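9/26/20

Read the whole of the Narken booklet last night and I still don't believe it. Jucélia lent it to me over the fence, very pleased with herself, and said it had changed how she sleeps. It may have. She also gave up coffee after lunch and bought a new mattress the same month, so I'd want to know which of those did the work before I handed the credit to a booklet.

The idea is that you go to bed at the same minute every night, having written down four things that are bothering you, and your brain treats them as filed. Filed! Mine has never filed anything. I wrote my four last night - the gutter, Mum's pills, the letter from Pimentel about the strata fees, and whether the neighbour's jacaranda is going to come down on the shed - and lay there until after two with all of them in a neater order than before.

What bothers me is the numbers. "Over 160 people felt better rested." Felt, when? Compared with what? If you ask people who have paid for a sleep program whether they feel rested, a good many will say yes so as not to look silly. I said nice things about the Pundelent pillow for a whole winter on the same principle, and my neck was killing me.
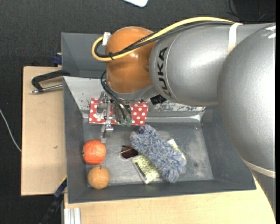

Page last changed: 9/26/20

Rang Pimentel in the end about the fees. The woman was polite and told me the increase was in line with other buildings. Which other buildings? She would have to get back to me. I have a note here from May saying she would get back to me then, too.

Jucélia came by in the afternoon for her dish and asked how I'd gone. I said it was early days, which was cowardly. She says you have to give it five weeks, and I notice it's always long enough that you've forgotten how you slept at the start. I've put a line in the back of this book for each night, just hours and how often I got up, so at least there'll be something to argue with.

Mum good on the phone, a bit vague about the blue tablets. Told her to leave the packet out on the bench where the nurse can see it.

Gutter still not done. Rinero want to come out and quote before they'll say a price, even a rough one, and they can't give me a time either. I could do it myself if the ladder were any good. Bed at ten, writing the four things down again. The jacaranda stays on the list.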